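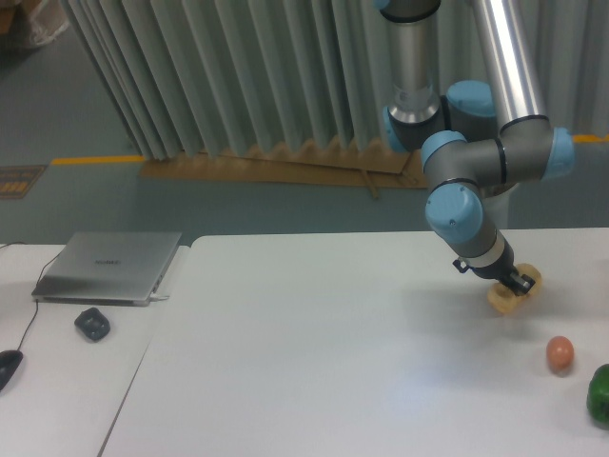 Can a DNA test tell you which village your great-grandmother came from? It can point to a region and a pile of distant cousins, and the village still has to come out of the paper records.

The testing company Plamano sells it differently. Its ads promise "your hometown, found," and I paid for the kit in January to see what that meant. My hometown, according to the report, was an oval covering most of two countries.

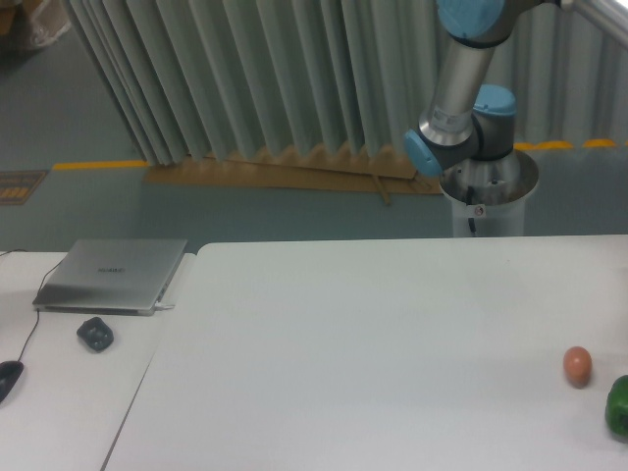 A silver link and light blue joint caps above a round metal pedestal.

The match list was longer. It held 1,000 names, and I wrote to 27 of the closest. Replies came from 4. One had a family tree copied from mine, including a wrong marriage date I had posted years ago and since fixed. Seeing my own mistake come back as somebody's "source" did not raise my confidence in shared trees.

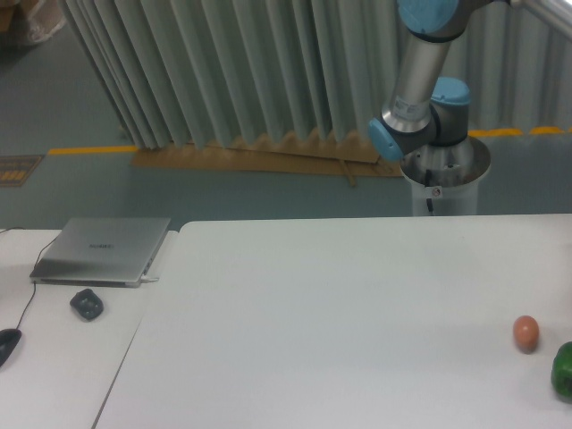 Pale gray-green pleats behind the arm, with cardboard on the floor.

Then there are the hints. Nurkell, the site where I keep my tree, kept offering me a Rosa who would have given birth at the age of six. I rejected her. She came back — with a new spelling and the same baptism.
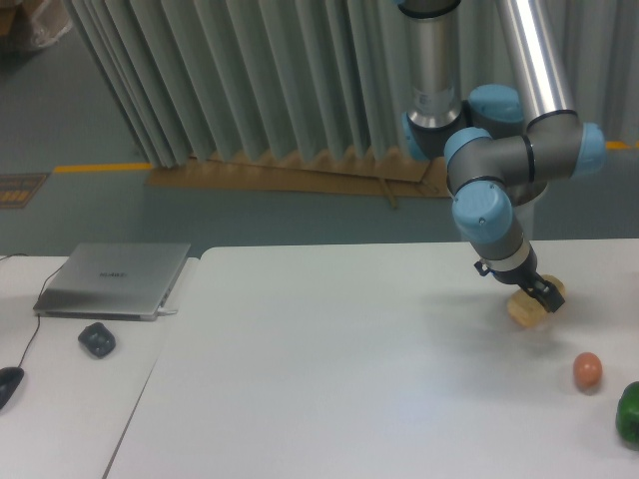
Emiliano Ledesma thinks I'm too hard on the hints, and told me he would never have looked in the right parish without one. Fine. He also spent the next two winters reading its registers line by line, and the ads leave that part out.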